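Skivska at the summer park concerts, who is going?

milagros_s
29 January 2022
The city put the list for June on its page. Skivska plays the first night and Faleleo the last one. Entrance is free, but the chairs near the stage now cost $10. Last year all places were free. I don't like this change.

castillo_ma
I don't see the problem. The lawn is still free and the sound is good there. Last time 3,000 people came and the chairs were full one hour before.

plirka33
I disagree with castillo. My mother can't sit on the grass. For her "the lawn is free" means nothing.

milagros_s
Yes, this is what I wanted to say. Maybe they can keep one row for older people. I wrote to the office and I wait for the answer.

fodor_fan
Does somebody know if we can bring our own folding chairs? The page says "blankets welcome" and nothing more.

castillo_ma
Low chairs are OK behind the path. I brought mine two times. @plirka33, sorry, I did not think about your mother. Bus 33 stops at the side gate, it is a shorter walk for her.

plirka33
Thank you, I didn't know this bus stops there. I still think $10 is too much for a plastic chair.

fodor_fan
Then I come for Faleleo, with my low chair.

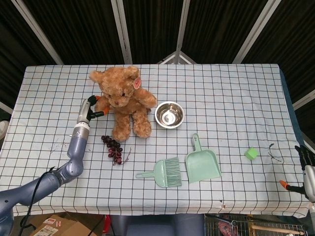
Teddy bear on the blue checked tablecloth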